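Archives > Tolness Blocks & Fitting Toys > September > Message 1116

Print this message | E-mail this message

Subject: Re: one block, one hole
From: Oi-ling Liao
To: tolness-blocks

Cheng wrote on Thursday:

> I've been reading the thread on fitting toys and I'd like to make a set
> for our play shelf, but every plan I find has a dozen shapes in it. Stars,
> hearts, a half moon. My first star took me a whole evening and it
> looks like a potato.
>
> Has anyone tried a set with just ONE block and ONE hole? Would a
> kid even look at it twice? And if I do make one, how much gap do you leave
> around the block, and should the two pieces match in color?
>
> Also, does anyone still have the proportions for the old Skesia set? I
> only have the lid of the box.

Cheng, yes, yes, yes, please make the one-block set! I've been hoping somebody would ask this, because I have become a complete bore on the subject at home and I'd love to be one here too.

A single square block with a single square hole is my favorite fitting toy of all. There's so much more to do with it than you'd think. A square block goes in four ways around, and then you can flip it end for end and do it all over again. You can stand it up, lay it down, stack it on the other piece, or park it across the opening like a bridge. With the star you get it in or you don't, and then you go looking for the heart.

Proportions first. Make the block tall. I like it twice as tall as it is wide, more or less, so there's something left to grab when it's in. And make the other piece big and squat, a proper cube, much wider than the block and near enough the same height. That way it stays put when small hands are shoving at it. My early ones were narrow little towers and they went over every single time.

My other strong opinion is to put the hole a bit off center. I did this by mistake the first time (I measured from the wrong edge, twice) and I've done it on purpose ever since. One wall comes out thicker than the one across from it, so the cube has a front and a back, and if you give it a quarter turn on the table the target has moved. It makes a surprisingly different toy out of the same two pieces.

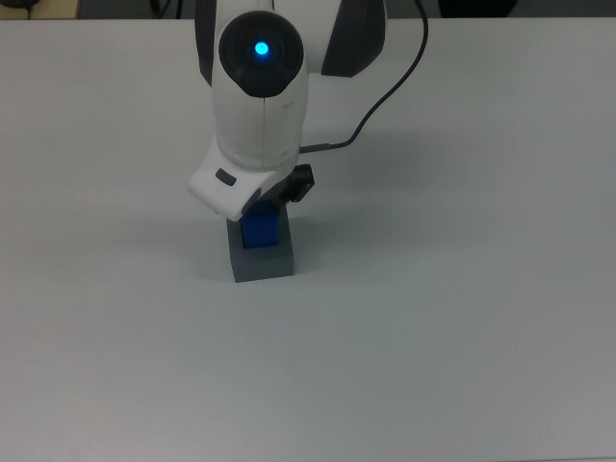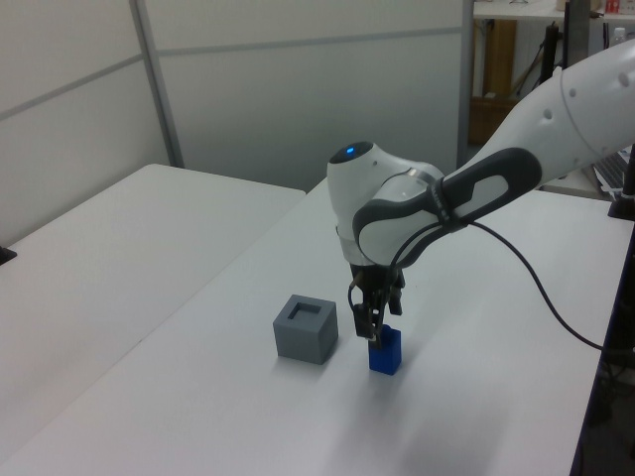

The blue block in both; the gray cube with its off-center hole is in the second.

On color, I'd keep them different. Strong blue for the piece that moves, flat gray for the piece that doesn't — I think it's lovely, and it explains itself. I tried a matching pair once, all cream, very tasteful, and it disappeared into the tablecloth. A plain pale table is wonderful to play on, by the way. The blue just sings on it. If you want your gray to stay matte, skip the wax. I used Pronari gray on my last pair and put nothing over it, and I'm still pleased with how quiet it looks.

Now the gap. I go by feel, so I can't give you a number I'd swear to. What I do is cut the hole tight, then sand the block until it drops in under its own weight when I let go, and then I stop. I use 144 on the faces and finish with 3000, which I know some of you think is silly on a toy, but the sound changes! It goes from a scrape to a soft sort of whump and I could do it all afternoon. Round the bottom edges of the block a little, and the rim of the hole a little less. If you round the rim too much, the block slides in from any old angle and there isn't much to work out.

Paint takes up room, so if you're painting inside the hole, do that before the final sanding of the block. Ask me how many blocks I have that fit nothing.

As for whether a kid will look twice, mine are past the age, but my neighbor's little one had my set on the kitchen floor for roughly 9 minutes without looking up, and then she put a raisin in the hole and the block on top of the raisin. I was thrilled. Her mother was fairly thrilled too, until the raisin.

I don't have the Skesia sheet, sorry. I have the box with no lid, so between us we own a very nice box. If anyone else on the list kept the folded paper that came with it, could you type out the sizes? I seem to remember the hole on theirs went in from the side, which I'd like to try next.

Do send us your potato star, Cheng. I want to see it.

Oi-ling

Filed under: Fitting toys, Blocks, Finishes & sanding, Questions from members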